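Udstead Shared Workshop – Course Handout
Unit 2: Building the Pal Arm for Cloth Handling
Revised 8 August 2023

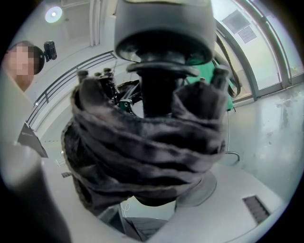
1. Purpose of the unit

Participants assemble a Pal arm from the Dokier parts set and prepare it to lift and lay down soft goods. The work may be carried out in the Udstead workshop or at home, provided that the bench is level and the arm can be clamped to it. Unit 1 (wiring and power) must be completed first.

2. Why cloth is treated separately

A rigid part keeps its shape when it is gripped. Knit fabric bunches, twists into folds and can settle around any upright shaft or post within reach. Exposed shafts, knobs and cable loops are therefore counted as part of the work area and are to be marked on the layout sheet before power is applied.

3. Assembly

3.1 Bolt the base plate to the bench. Check that it does not rock.
3.2 Fit the shoulder and elbow sections in the order given in the Clultham build notes. Leave the wrist screws finger-tight until step 3.4.
3.3 Route the motor cables along the back of the arm. Leave enough slack for full rotation – no more.
3.4 Attach the gripper, square the fingers to each other and tighten the wrist screws.
3.5 Set the finger opening to 80 mm. Participants using the older fingers from the July course should set 102 mm and note this on the log sheet.

4. First motion test

Run the arm without cloth at the lowest speed setting. The encoder should read 4000 counts for one full turn of the base. If it does not, switch off and repeat step 3.3 before going further.

5. Work with fabric

Use one garment at a time. If fabric catches on a shaft, press the stop button, switch off the supply and unwind the cloth by hand. Do not reverse the motor to free it. Long hair and loose sleeves must be secured throughout.

6. To be handed in

– Layout sheet with all uprights and cables marked
– Log sheet for the first motion test
– A short account of any catch or stop, with the step at which it occurred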